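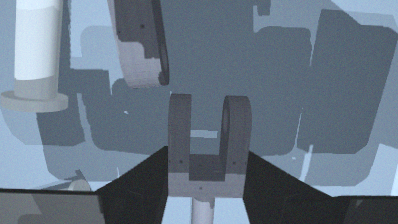

Fig. 4 – Clevis bracket on its rod, between the gripper fingers

4. Setting up the gripper in the simulated cell

I'm assuming you've got Fornotness installed and the cell file open. If the arm loads folded up on itself, go back to section 3 and load the home pose first. I still forget this after every update.

4.1 Loading the table

1. Open the cell and let it run for 800 steps before you touch anything. The parts start a hair above the plate and need time to drop and stop jittering.
2. Check that the base plate is lying flat on the table. A plate that has sunk into the tabletop by even a sliver will throw the bracket off later.
3. Save this as your start state. Give it a name you'll recognise – I have a whole folder of things called "test new" and I can't recommend it.

Note: the green block is a fixed body in this cell. You can drag it about in the editor, but the arm's keep-out zone doesn't follow until you press Rebuild.
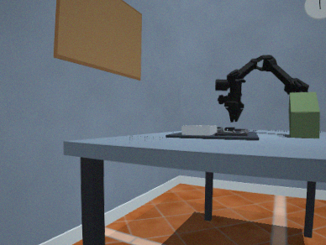 Svenja Zaugg wrote in to say that Rebuild also puts the finger friction back to its default, so she leaves the friction until last and saves again straight afterwards. Good tip, and I've changed the order below to match.

4.2 Lining up the fingers

1. Switch the arm to slow mode and bring the wrist over the plate with the fingers pointing straight down.
2. Lower it until the tips are 30 mm above the plate, then stop and zero the tool offset.
3. Open and close the fingers a couple of times on nothing at all. They should travel evenly. If one lags, the mimic joint has lost its partner – pick it again from the joint list.
4. Set the finger friction, save, and reload the file to make sure it stuck.

Caution: don't type a height straight into the pose box while the fingers are closed. The solver takes the shortest route, and the shortest route may well go through the part! 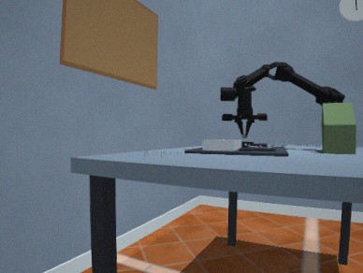

Once the offset is zeroed, have a look at the collision shapes too (View, then Contacts). I like to do it from low down, level with the tabletop, where gaps show up far better than they do from overhead.

4.3 Checking the grip

1. Switch to the close-up view and open the fingers wide enough to clear the bracket on both sides.
2. Close in small steps and watch the contact readout. Both fingers should register within 2 steps of each other.
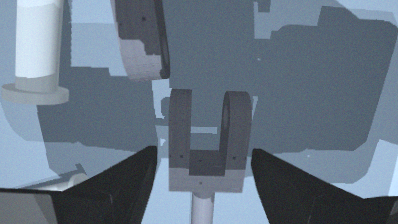
3. If one side registers early, nudge the wrist sideways and try again. Leave the bracket where it is, or you'll have to redo the start state.
4. When both sides agree, save the grip pose and carry on to section 5.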